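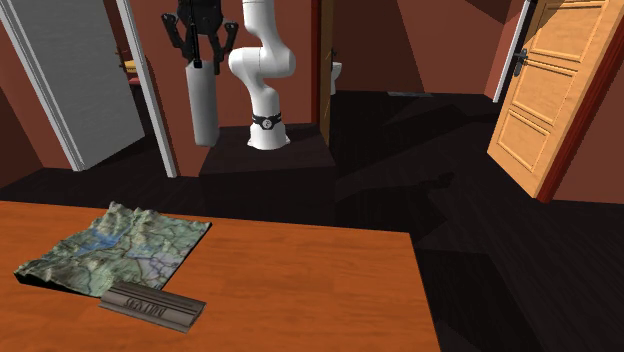 March, after lunch. Tonora House, visitor route for the new season. Walked it again with Eilif Moen, this time the whole thing from the carriage door and back out through the kitchens. 49 minutes at an ordinary pace, reading every card. Too long. Last year's loop felt shorter but we skipped the nursery. Post color still undecided – pale grey on a near-black base, same pairing as the tall grey cylinder hanging over the dark pedestal, would sit back nicely against the hall paneling. Brass is out. Eilif wants dark green ropes, I want no ropes at all in the hall, only the posts at the foot of the stairs. Leave it till we see a sample.

Front hall. Card says the Sundqvists bought the house "as a summer retreat". Wrong, or at least half wrong. They wintered here for years, the coal bills say so. Rewrite. Keep it short, people are still taking off their hats and looking for the bathroom at that point. Move the family tree out of the hall and into the passage, where there's a wall to stand it on and a bench opposite.

Dining room. Table set for 12, as before. Swap the blue service for the everyday white one until the cracked tureen comes back from repair. Blinds at half. Tried them fully down and the room just dies, you can't see the ceiling at all and the ceiling is what people come for. Light reading on the sideboard still higher than I'd like at 3 p.m. Check again in a cloudy week and see if it's the window or the mirror throwing it back.

Audio. The Sasia players are charged and loaded with the new recording. Stop 2 comes in too early, it starts talking about the library while you are still in the passage with your nose against the linen closet. Needs a pause, or a line telling people to walk through and turn left. Eilif's voice is fine by the way, he hates it, we're keeping it. The piano under the music room stop is too loud. Turn it down, don't cut it. Also he says "Bilton" like "Built-on" all the way through and nobody local does. Re-record those lines only.

Music room – order of the stop should be: piano, then portrait, then the window seat. At present the recording does the portrait first and everyone is standing with thier back to it. Easy fix. Rug has to be rolled back another foot from the path. Pulled the corner up to look, backing is sound, no moth.

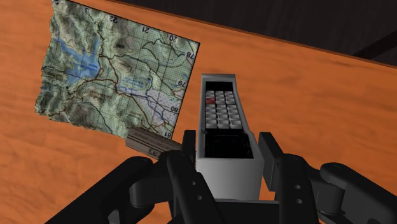 Upstairs. Nursery in, sewing room out for this season. Not happy about it but the floor on that side needs the joiner before we send groups across it, and the sewing room card was the weakest of the lot anyway. The sampler and the work basket can go in the landing case. The rocking horse stays where it is, with a line on the card about the repainted saddle so we stop getting asked.

Mrs. Sundqvist's bedroom. New bedcover is the reproduction, original stays in the drawer. Say so on the card, plainly. The old wording ("bedcover in the style of the period") makes it sound like we're hiding somthing. Draft:

"The bedcover is a modern copy. The original is too fragile to show and is kept in the dark."

Good enough. Eilif thinks "kept in the dark" is funny. Change to "stored away from light".

Back stairs. Handrail wobble at the turn, worse than in the fall. On the list for the carpenter, top of it. Until then groups go down the main stairs and through the hall a second time, which puts the people coming down straight into the people coming in. Stagger the entries and hold each new group on the porch till the last one has cleared. If it rains, the coat room.

Kitchens. Best part of the house and we rush it. Give it the time we save by dropping the sewing room. The letter from the cook to her sister in Bilton is going in the case by the range – 139 words in her spelling, left alone, with a typed version next to it. Read it out loud and it takes under a minute. Possibly a second voice on the recording for it, not Eilif. Ask around.

Case lock is stiff. Graphite, not oil.

Gardens. Path along the sea wall is open as far as the summer house and no further. Signs up at both ends. The view card still names the old lighthouse as working. Fix.

Leaflet text, first go, for the front:

"Tonora stands above the water a short walk from Bilton landing. The Sundqvist family lived here, winter and summer, and most of what you see was theirs."

Eilif wants the word "hidden" in it somewhere. No. Not hidden, it's on the hill, you can see it from the ferry. We do need a line on stairs and wheelchairs on the front and not on the back where it was. Ground floor and kitchens step-free, upstairs isn't.

Left to do
hall card, bedroom card, view card
pause at stop 2, piano down, Bilton lines
post sample
carpenter re handrail, joiner re sewing room floor
light reading, sideboard, 3 p.m.
graphite
ask the tureen people when, again

Second timed walk once the stop 2 pause is in. Want it under 40 with the kitchens longer. Eilif to bring someone who has never been inside, I know the place too well now and walk past half of it.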